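Fabric shop FAQ

I run a little online remnant shop out of my spare room in Emidcombe, and I get the same questions most weeks, so I finally typed up the answers. If yours is missing, send me a message!

How big is a remnant?
It varies a lot, so check the listing. I measure every piece along its shortest side (which means you might get a bit extra on the other one). The smallest I'll sell is 9 inches.

Can I get a sample first?
Yes, samples are 2 dollars each and I take that off your order if you go ahead. Please do this for anything dark, because blacks are a nightmare to match on a screen. I've had two "blacks" on my table that looked like cousins at best.

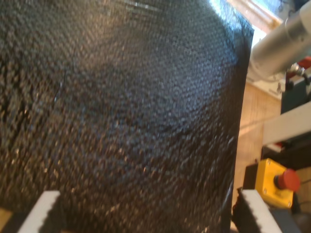 Do you wash fabric before you send it?
No, it goes out just as I bought it. I'd prewash cotton and linen on whatever setting you plan to use later. For anything with a raised texture I'd try a small corner first and keep the iron well away until you know how it behaves.

What's the Magsi bundle?
A grab bag of offcuts, mostly quilting cotton, sorted by color. You pick the color and I pick the rest. They sell out fast and I only make new ones when the scrap bin won't close. The Ullero bundle is the same idea with heavier stuff for bags and cushions.
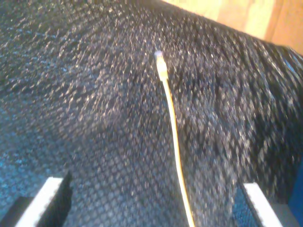

Dark textured fabric, close up.

Do you ship abroad?
Not right now, sorry. I tried it last May and the forms ate my whole weekend.

What does shipping cost?
Free on orders over 68 dollars, and the checkout works it out for everything else. Last day for holiday orders is 4th December.

Can I pick up in person?
Sure, if you're near Emidcombe. I also take a table at the Zevavgate craft market, and if you message me first I'll bring your order along.

Can I return cut fabric?
Only if I messed up. Send me a photo and I'll sort it out.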